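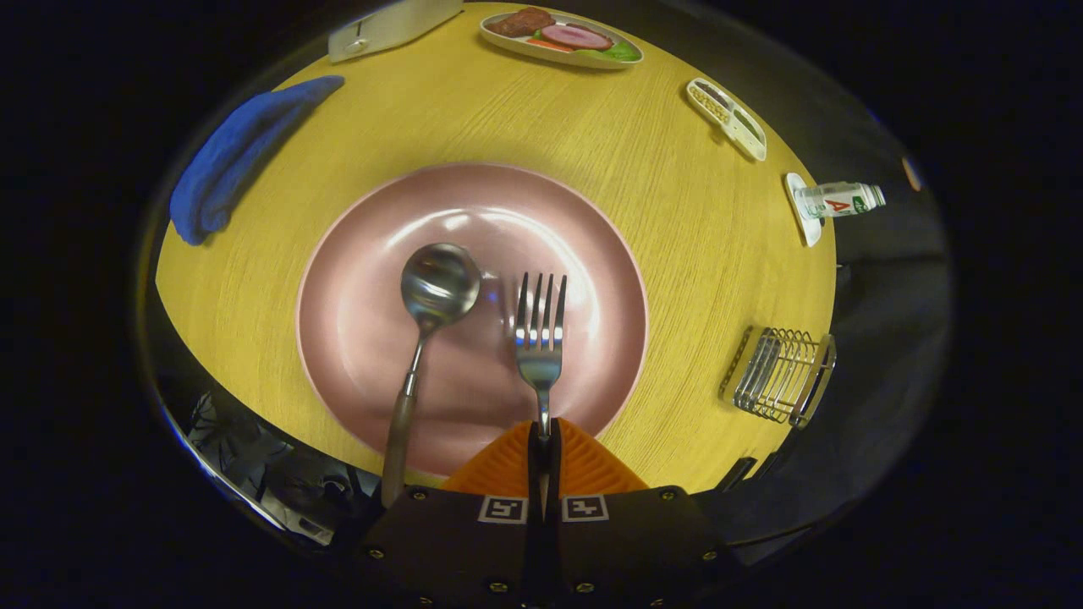

Section 3: Setting a Place at the Round Table

Read Section 2 first if the table is still in its carton. If the table is standing up and you can lean on it without regret, carry on.

This section covers one place setting with one plate, one spoon and one fork, plus the serving plate and the cloth. It applies to the Omley round table in light finish and to the Darko everyday tableware that comes with the furnished-apartment package. Guests in Multotel units have the same package and can use the same steps, although the drawer will be on the other side of the sink.

There is no knife in the basic package. We have had letters. Knives are part of the carving set, order number 1414, and are covered in Section 6.

3.1 Before You Start

You will need:

One large round plate
One spoon
One fork
One oval serving plate
One cloth towel, folded
A table, clear of mail

Wipe the table with a damp cloth and dry it right away. The surface will forgive a spill but it holds a grudge about standing water, and the grudge takes the form of a pale ring. Wipe along the grain. Wiping across it does no harm, but crumbs seem to enjoy it and will stay.

Wash new plates and utensils before first use. The plates leave the Ralositz warehouse in paper sleeves, and the paper leaves a fine dust that tastes exactly as you would expect.

CAUTION: Do not drag plates across the table. Lift them. The foot of the plate is unglazed and will write its signature on the finish.

3.2 Placing the Plate

1. Decide where the person is going to sit. On a round table this is harder than it sounds, as there are no sides to help you. Pull out a chair and let the chair decide.

2. Set the plate down in front of the chair, a hand's width in from the edge. Closer than that and a sleeve will find it. Farther in and the diner has to lean, which is tolerable for soup and undignified for everything else.

3. Stand behind the chair and look straight down. The middle of the plate should line up with the middle of the seat. If it doesn't, move the chair. It has less on it.

4. Check that the plate sits flat. If it rocks, turn it a quarter turn and try again. If it still rocks, try a different plate. If the second plate also rocks, the trouble is with the table, and you want Section 2.6, "Leveling Feet."

NOTE: A wide rim is for holding, for garnish, and for the bread you said you didn't want. The shallow center is for food. Sauces will keep to the center if the plate is level and the portions are modest. We can only help with the first of these.

3.3 Placing the Spoon and Fork

There are two ways to do this. The package is designed for the first, and most people end up using the second by the end of the first week.

Method A: on the plate

Use this when the table is being set ahead of time, when space is short, or when people will be carrying their plates somewhere else.

1. Lay the spoon on the left part of the plate with the bowl facing up and pointing away from the diner.

2. Lay the fork to the right of the spoon, tines pointing away from the diner, roughly parallel to it. Leave a small gap between the two so that either can be picked up without the other coming along for the ride.

3. Let the spoon handle run out past the near edge of the plate. This gives the fingers something to find. If the spoon tips when you let go, slide it farther onto the plate until it stops arguing.

4. To adjust the fork, take it by the stem and lift it before you move it. Do not push it sideways from the tip. It will pivot, and the far end will sweep the spoon off the plate and onto the floor, where you will have to wash it and begin again at step 1.

Method B: beside the plate

1. Put the fork to the left of the plate, tines up.

2. Put the spoon to the right of the plate, bowl up.

3. Line up the ends of the handles with each other, a thumb's width from the table edge.

4. Notice that on a round table the edge curves away, and that lining things up with it makes both utensils splay outward like a pair of feet. Line them up with each other and ignore the table.

NOTE: Method A puts the spoon on the left and Method B puts it on the right. We know. Method A was written for carrying, and most right-handed people pick up the fork first. If you are left-handed, reverse it. If you have strong opinions about etiquette, you probably own your own tableware and are reading this out of spite.

CAUTION: Do not use a spoon with a wood-toned handle for stirring a pot on the stove, resting across the rim of a hot pan, or opening paint. The bowl can take it. The handle was made for the table.

3.4 The Serving Plate

1. Put the oval serving plate across the table from the diner, past the top of the dinner plate. For a single setting this is the most useful place for it. For three or more, move it to the middle so that everyone has an equal reach and an equal claim on the last piece.

2. Turn the oval so that its long side faces the diner. End-on, it takes up the space you were going to use for glasses.

3. Fill the serving plate at the counter and bring it over full. Filling it at the table is faster, but you will be cleaning the table afterward and we will be directing you back to 3.1.

4. Leave enough room between the serving plate and the dinner plate to get a hand in. Plates set rim to rim will click together every time someone bumps the table, and someone will.

NOTE: The serving plate is not rated for the oven, whatever the previous tenant wrote on the inside of the cabinet door.

3.5 The Cloth

A cloth towel on the table is not a napkin and shouldn't be asked to act as one. Its job is spills, warm dishes and the sudden need to dry one fork.

1. Fold the towel lengthwise twice, or bunch it loosely if dinner is already getting cold.

2. Put it on the upper left part of the table, away from the food and away from the elbow of whoever is eating.

3. After use, hang it up. A damp towel left on the table overnight makes a mark in the shape of a damp towel.

Wash the towel separately the first two times. Blue ones give up some of their color at the start and will share it with anything white that happens to be in the machine. Wash at 40 the first time and 60 after that, both in degrees Celsius, as the care label was printed for everywhere at once.

3.6 Clearing the Table

1. Ask whether everyone has finished. Wait for an answer.

2. Lift the plate with the spoon and fork still on it, keeping a thumb over both handles. Without the thumb they will slide toward the low side, and the low side is always the one facing your shirt.

3. Scrape, then stack. Stacking first glues the plates together, especially where rice is involved.

4. Put the utensils in the dishwasher basket with the handles down. Spoons with wood-toned handles should be washed by hand and dried standing up in the rack. Don't leave them to soak.

5. Wipe the table. Include the edge, and the underside of the edge if there are children.

3.7 If Something Goes Wrong

The fork keeps sliding into the middle of the plate.
The center is lower than the rim, and the fork has noticed. Rest the stem on the near rim and let the tines lie farther up the plate. A plate that is still wet will make this worse.

The spoon falls off when the table is bumped.
Too much of the handle is hanging out. Pull the whole spoon up toward the top of the plate until the heavy end wins.

There are bright spots on the plate that will not wipe off.
Look up. If there is a light directly overhead, you are polishing a reflection. Turn the light off and check again before you reach for the scouring powder, and then leave the scouring powder where it is, as it will ruin the glaze.

There are dull gray lines on the plate that will not wipe off.
These are metal marks from the utensils. Rub gently with a paste of baking soda and water, rinse, and dry. They will come back eventually.

The place looks fine but there is nowhere to put a glass.
Glasses go above and to the right of the plate. If the serving plate is there, slide it to the left. If the towel is there, see 3.5, step 2.

The parts list for the tableware, including single replacement forks, is in Appendix B. Forks are sold one at a time. Spoons come in pairs, for reasons that predate this edition.

Revised 08/04/2023. Replaces the November sheet, which had Method B printed upside down.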